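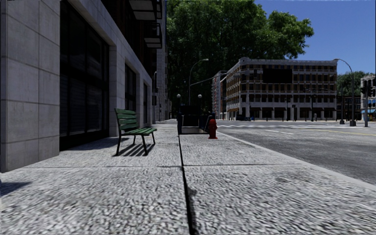

*Grotalura, sidewalk level, hydrant and subway entrance ahead*

Herier open lab, Zandivlow, 29 May 2019. Notes typed up on the train, sorry for the shape they're in.

Got there late, missed the welcome. Signs to the robotics floor pointed at the cafeteria. Went up the back stairs and caught most of the talk I came for, the one on Moussa.

Moussa is their method for getting a sidewalk robot back to a place it has seen before with no GPS. Camera only. Robot stores a short string of views on the way out, then on the way home compares what it sees now with what it stored and picks a heading. Old idea. The new part is what they train it on and what they throw away.

Training is all in simulation. Grotalura is the simulated city, a few blocks of streets and plazas, daylight, hard shadows. They drop the agent somewhere, give it a route, let it run. 425 routes for training, 127 kept back for testing. Each route gets tried with stored views from a different spot on the pavement, so the agent can't just match pixels. It has to learn that the same corner seen from the far side of a plaza is still the same corner.
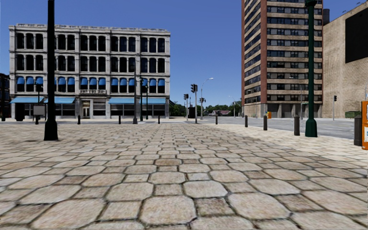

and that was where the talk got good. Plazas are the hard case. On a straight sidewalk you have a curb and a wall and not many ways to go wrong. Open paving gives you no edge to follow, and the pattern repeats, so early versions locked onto the stones and drifted. One of the plots showed the agent walking a very confident circle.

Fix was to hide the lower part of the view at random during training. Forces it to use buildings, poles, the roofline. Success on the test routes that cross a plaza went up a lot (the slide went by too fast for me to copy the numbers, and they want the paper out in September, so no handouts). Sidewalk routes got slightly worse. They said so up front, which I liked.

Then the demo room. Big screen, agent's view, you could pick a start and a goal. I picked a mean one, goal behind the building at the corner. It overshot, stopped, turned, came back. 200 steps allowed per run and it used nearly all of them.

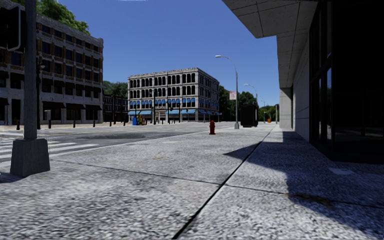 *Another corner of the simulated city, crosswalk on the left, concrete canopy on the right*

Things I wrote down while standing there:

- shadows matter more than they expected. Sun is fixed in training, so a moved sun hurts. Next version will vary it
- the streets have no cars in the runs I saw. Asked about it, traffic is a seperate project
- stored views are small, the whole route memory fits on a cheap board
- 4 seeds per setting, error bars on every plot — good
- real robot test: only indoors so far, one corridor

That last one is my main worry. The corridor run worked fine in the video but a corridor has walls on both sides, it's the easy case again. I'd like to see the plaza result outside, on real paving, before I beleive the masking trick carries over. They have permission for a courtyard next.

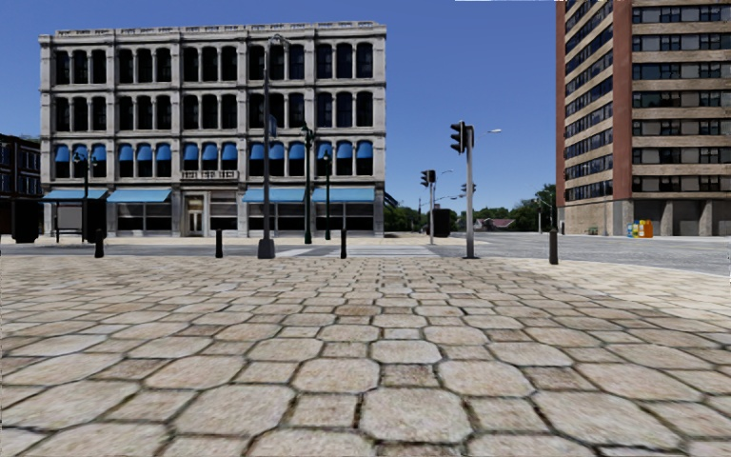

Someone at the back asked whether hiding the ground wasn't throwing away the one thing a wheeled robot needs most, like curbs and steps. The reply was that Moussa only picks the heading, a separate depth sensor handles what's underfoot. Fair enough, but then the two can disagree, and the follow-up about who wins got "the depth sensor, always" and not much detail.

Coffee ran out before the poster session. Did two posters anyway, one on gripper wear, one on map compression, notes on those in the other file.

To do: ask for the list of test routes, check if our own street set can be loaded into Grotalura, send them the question about moving sun again by email. Train back was on time.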